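Clallow Workshop
Gripper upkeep meeting, minutes
Apr 24, 2026

1. Last minutes
Accepted with one fix: the spare pads were ordered from Lamrani, not Zernari.

2. Pads
Hand unit 2 has logged 928 grasps on the present navy pads. Limit stays at 2,000. Pads to be wiped at the start of each shift and checked for lifting at the tip. The left pad on unit 1 was replaced after it began to peel — old pad kept for Lamrani to look at.

3. Linkage screws
Unit 1 came back with play in the right finger. Screws were retightened and paint-marked. Agreed to check the screws on both linkages every 452 grasps and write the result in the log. No thread glue until Wondier answers our question on which grade to use.

4. Finger alignment
Tips on unit 2 met unevenly when closed. Reset with the Zernari gauge. After any reset, do 20 closes with no object, then try a wide item before the unit goes out again.

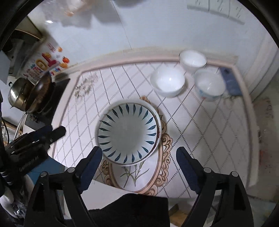
Item 4: fingers on either side of a large bowl, tiled counter.

5. Straps
Ridged straps to be looked over with the screws. Worn ones go in the red bin, not back in the drawer.

Actions
Chase Wondier on thread glue — open.
Print new log sheets with a column for screws.
Order a second gauge.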